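Minutes, Saturday maintenance meeting, Udlow workshop

Me again on minutes, typed up from my own scrawl, so shout if I've got something wrong and I'll fix it before these go on the shared page. We started at 9:30, late, on account of the door code having changed and the new one being written on the whiteboard inside.

Last meeting's minutes: accepted, with one correction. I wrote that the left wrist had been recalibrated. It was the right wrist. Sorry! The service log has it right.

Hands and wrists

Most of the morning went on this. The Stitesach hands have been back on the robot since June and the general feeling is that they're much happier than they were, but the left index finger still creeps when it's told to hold a raised position. You don't notice on a short hold. Leave it up while everybody argues over lunch and it has sagged. We talked over whether that's the tendon tension or the joint offset, and went back and forth quite a bit (I was on team tendon, for the record). We agreed to do the cheap thing first: redo the offsets on both hands, run the hold test again, and only open the left hand up if it still creeps. I've got the offset job. The spare tendon kit is in the Dolano cabinet, second shelf, and please put the little hex driver back in it, because I spent half of Tuesday's session hunting for that thing.

Someone brought up the joint cleaning too. We've been doing it whenever we remember, which means hardly ever. New rule: dry brush and lint-free cloth at the end of every table session, full wipe-down every 2 weeks, and initial the sheet. No spray cleaner on the finger joints, please, even the one that says it's safe for electronics. Stitesach's people were pretty firm with us on the phone.

Table lift setup

Next up was the starting pose for the table lift, and we did this part on our feet by the table. The arms come in low at the short end, the hands line up with each other just under the edge, and the fingers go up before anything closes. I like this a lot better than the old approach from above, which had me wincing every time. 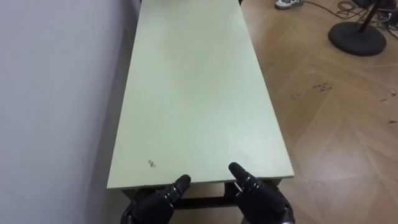

Start pose at the near end of the table, both hands in position.

Things we agreed on while standing there:

The spacing between the hands stays where it is for now. There was a push to go wider for stability, and I get it, but I'd like to change one thing at a time and the offsets come first. We'll look at it again next meeting.

The table stays against the wall. It gives us one fixed side to set up from, and the alignment routine in the Shojaei software has been tuned to that layout. If you have to pull the table out for any reason, rerun the alignment before you hand the robot over to the next person. Don't eyeball it. I have eyeballed it and I regret it.

Crossbar clearance: we want the fingers well short of the bar under the tabletop when the hands close. The soft limit in the config is still the one from the previous table, so I'm changing that today, and I'll post the old value in the log in case we need to go back.

Floor and cables

Sweep before you start, everyone. Dark crumbs on the parquet again, and I don't love the idea of that stuff getting into the joints or under the base. Broom lives behind the door.

The cables by the black stand are a tangle and we all know it. We looked at proper floor covers, and I was asked to price up 6 of them. Until they come, the cables get coiled on the side away from the table, and nobody walks through there while the arms are powered. The tabletop has some scuffs too, but we decided they can wait.

Spares

We're down to 2 fingertip covers. I'll order more from Dolano and add a wrist cable while I'm at it, so we aren't paying shipping twice. Anything else you want on that order, tell me by Wednesday lunchtime.

To do

Offsets on both hands, then the hold test: me
Soft limit for the crossbar: me, today
Price for floor covers: me (I'm seeing a pattern here)
Print the cleaning sheet and hang it by the charger: evening crew
Door code to everyone by text: front office

Any other business: the kettle is fine, it was the outlet. Finished at 11:45. Next meeting same time, same place, and I'm bringing bagels.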